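Small Appliances in the Compact Kitchen
Course handout, Session 4: Combination breakfast appliances
Zumavcombe Institute of Domestic Studies
Instructor: Simin Moradi. Laboratory supervisor: Tanner Petrenko.

Purpose of the session

Students will examine an appliance that joins two cooking stations in one housing: a closed griddle or sandwich section and a small pot on its own heating area. Such units are sold mainly to people who live in single rooms, student housing, and small apartments. The session continues the discussion of counter space begun in Session 3. Please bring your notes on the Brotau floor plans.

Before the laboratory period, read chapter 6 of the course reader and complete the worksheet on heat transfer. Students who missed the safety talk must see Mr. Petrenko before handling any equipment.

1. The pot and its fittings

A pot supplied with a combination unit may serve for boiling, simmering, and steaming. When a rack or basket is used, the water level must remain below it. A glass lid allows the cook to check progress without releasing steam, and a vent in the lid should be kept clear at all times. 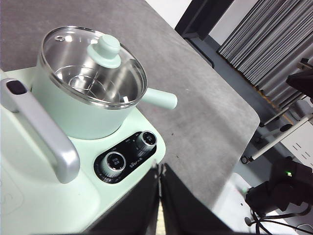
Steaming times in the reader were prepared for a full-size range and should be treated as a starting point only. Each pair will record the time at which the water boils, the time at which the food is placed in the pot, and the time at which it is judged done. Eggs and sliced carrots will be provided. Keep hands and sleeves away from the vent while the pot is in use.

2. The closed griddle

The griddle section cooks from both faces at once, and bread browns quickly. Fillings should be spread thinly and kept back from the edges. Preheat with the lid down. Wipe the plates with a soft cloth after they have cooled; metal tools are not permitted.
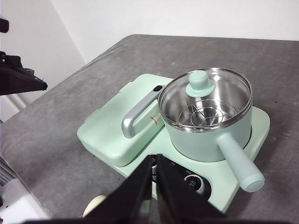
Figure 2. Combination unit with griddle section closed and steamer basket in the pot.

3. Controls and placement

Students should identify every control before connecting the unit to power and should note its setting in the laboratory record. Place the unit on a level surface, clear of curtains and shelves, with the cord away from the table edge.

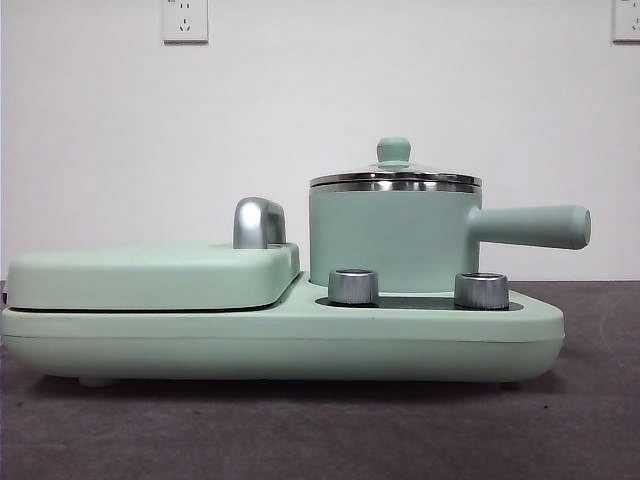

Reach is a common weakness in compact designs, and it will form part of your written evaluation. Consider the path of the hand during ordinary use, including the moment when one section must be adjusted while the other is hot. On the unit studied, the two silver knobs stand close to the pot, so an oven mitt should be tried as well as a bare hand. Describe any difference in comfort or control.

Assignment

Submit a report of no more than 1,119 words, including tables. Reports are worth 15 points and should be left in Ms. Moradi's mailbox before the next session. The laboratory will be open on Saturday for pairs who need to repeat a trial.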